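Caps, and Where They Go to Rest
By Sabina Vávra

In our flat in Sumudstead the caps lived for many years on the hook behind the door. One hook, many caps. When I took the lowest one, the others fell on my shoes, and I put them back in the same order.

In July I decided to learn how to keep them properly. I went to see Sabina Vaněk, who has repaired hats at Polák for most of her working life. We share a first name, so on the telephone there was some confusion.

Her first advice was to take every cap out and lay it on a table, in good light. A dark cap on a hook shows you very little. On pale wood you see the dust, the bent brim and the faded part at the crown.

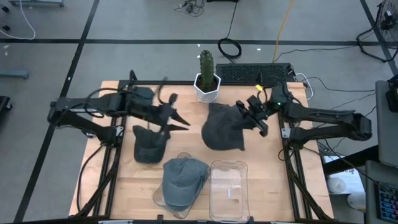 Can a cotton cap be folded for storage?
It can, for a short time, if you push the back of the crown into the front and leave the brim alone. For a whole winter it is better to keep the cap open, with a little soft paper inside.

Mrs Vaněk does not like hooks. She prefers a shallow box, and she told me that a clear one is best, as you will not disturb all the caps to find the grey one. At Modska I paid 239 crowns for mine. The lid closes a little too well.

I washed the worst two by hand in cool water and dried them over a bowl, away from the radiator. The brim of the older one has kept its wave. I wear it for the garden now, and the hook behind the door holds my umbrella.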